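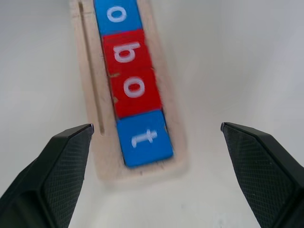

Letter blocks in their wooden tray

Can I change our track after the team is registered?
Posted by Mirela Brito, 25/06/2024

Hi all! Four of us from Fladell signed up for the Stasex student challenge under the water track, mostly because I clicked the first thing on the list (sorry, team). Our idea has drifted a lot since then and now it's really about keeping food scraps out of the trash, so I think we belong under waste. The form is locked when I log in. Do I have to withdraw and start over? I'd hate to lose our team number, it's already on our slides. Also, does the summary still have to be under 1000 characters if we switch? Ours is at 1458 and I'm running out of things to cut.

Luana Lopes
No need to withdraw! We did this last round. Go to your team page, open the tab with everybody's names on it, and there's a little "request a change" link way down at the bottom — I missed it twice. Write one or two lines on why the new track fits better and have your mentor approve it. Ours took a couple of days and we kept our number, 103. The cutoff for switching is July 15, so I'd send it in this week and fix the wording later. The limit is the same for every track and it counts spaces. I got ours down by moving the whole background part into the attachment, which has no limit that I ever ran into.

Gervásio Camargo
what she said, but check if your mentor is ok with the new topic first. mine only did water and we had to find another one

Ismael Queiroz
I just emailed them and they changed it for me. Didn't know there was a link. I think the awards are different for waste though, so maybe read that page again before you ask.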